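Gripper Slip and Cable Snag on the Garment Folding Project
Project report, second part: faults and changes
Américo Godinho and Raquel Amaral

4. What went wrong

Our project collects folding motions with two hand-held grippers, which we named Farden (left hand) and Dasier (right hand). The plan was to record 2,277 grasps on clothing and use them to train the arm in the lab. We lost 244 of them to one fault, and it took us too long to find it.

The fault was in the width reading. When the fingers closed on thick cloth, the reading sometimes stayed at the last value for about 40 frames and then jumped. In the recordings the gripper looked open while it was holding cloth. The arm copied this. In the first lab test it closed late, missed the hem and pushed down on the table until Raquel hit the stop button. Nothing was broken, but one finger mount on the arm was bent and we had to print a new one.

4.1 Finding the cause

We first blamed the software and rewrote the logging script. The jumps were still there. Américo then ran Dasier open and closed 2,000 times on the bench with nothing between the pads, and the reading never froze. With folded cloth in the pads it froze within minutes. The extra force was flexing the finger enough to pull on the sensor connector, which had no strain relief.

4.2 Changes

We glued the connector, added a clamp for the cable and put a check in the script that beeps if the reading does not change during a close. Cuffs and waistbands gave the most trouble before the repair, so the repeat session started with those. 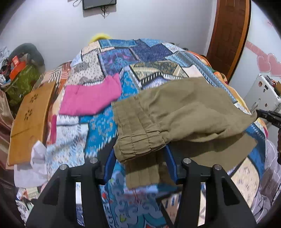
Carrilho, May

The repeat session was done on a bed with a patchwork quilt. For the stretch grasp, one gripper pinches the khaki fabric at the gathered cuff between the blue pads and the other takes a far corner. This puts a sideways load on the fingers, so it is a harder test than the bench.

The beep went off twice, both times on Farden, which still had the old clamp. We stopped and changed it before going on.

4.3 Still open

The stop button in the lab is on the wrong side of the table for a left-handed operator. We have asked for a second one. The force limit on the arm is also still set by hand in the Cusar config file, and it goes back to the default after a restart. Until that is fixed, whoever starts the arm has to read the limit out loud before the first run.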